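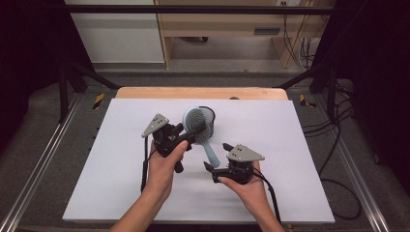
A light blue hairbrush, gripped by its bristled head, over the work board at the Clestness open day.

CLAVADO OPENS ITS DOORS, AND ASKS VISITORS TO DOUBT IT

Most robot demonstrations are arranged so that nothing can go wrong. Clavado, which trains handling software for small warehouses, let the public into its Clestness workshop in December and left the schedule loose enough for plenty to go wrong.

Visitors watched staff work with pairs of hand-held grippers, passing everyday items from one to the other over a white board. The recordings feed Zetis, the company's handling program. A person does the clever part, and Clavado would like that to be understood before anyone writes about thinking machines.

Zetis was then given 240 attempts at the same jobs on its own. It failed 124 of them. The company is publishing the figure because rival claims of near-perfect handling seldom say what was handled, or how often.

"I have sat through a lot of these days and believed very few of them," said Trinidad Bustos, who runs the workshop. "If you came to see a robot tidy a bathroom, we can't show you one. I doubt anyone else can either, not without a good deal of help."

No launch date has been set for Zetis and no orders are being taken. A second open day will be held at the Palma workshop, with 15 places per session. Doors open at 10am. Requests for places and for the full results should go to the Clestness press desk, extension 1123.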